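Search this site Enter keywords Go

Peria paper prints its own obituary, then argues with it

June 19, 2023

Readers of the Peria Dispatch opened the weekend edition to find a 746-word editorial announcing that the paper had "never been in better health," signed by the publisher, Hollis Gallagher. On the facing page was a notice, in smaller type, that the newsroom would be moving out of its building and into a room above the Venter branch library.

The two items were written by different people. Gwenllian Lougher, the managing editor for the past 20 years, wrote the notice and then resigned by way of the corrections column, where she asked to correct "the impression that I still work here."

Gallagher bought the Dispatch from the Clevanov family chain last spring and promised more local reporting. What arrived was a weekly horoscope, a column by Gallagher on leadership, and a redesign that moved the county court listings to a page nobody had previously thought of as a page. The staff box, once 11 names deep, now has room for a photo of Gallagher.

In a phone call, the publisher described the corrections item as "a production error." Asked which part was the error, he said he would have to check with the managing editor.

Lougher says she has no plans to sue and no plans to be quiet. Her first newsletter, sent from her kitchen table in Grernura, reprinted three memos on the proper use of the word "synergy" in obituaries.

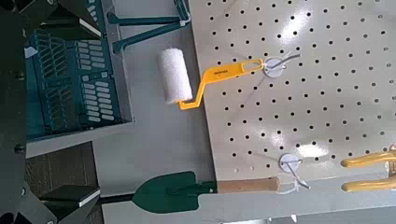
It had 332 subscribers by the next morning, 54 of them with Dispatch email addresses — a larger number than the Dispatch currently employs, so some of the former staff have evidently kept their passwords.

The paper's next edition is due out as usual. Gallagher says the corrections column has been suspended while its procedures are reviewed, and that letters to the editor should be addressed, for now, to the publisher.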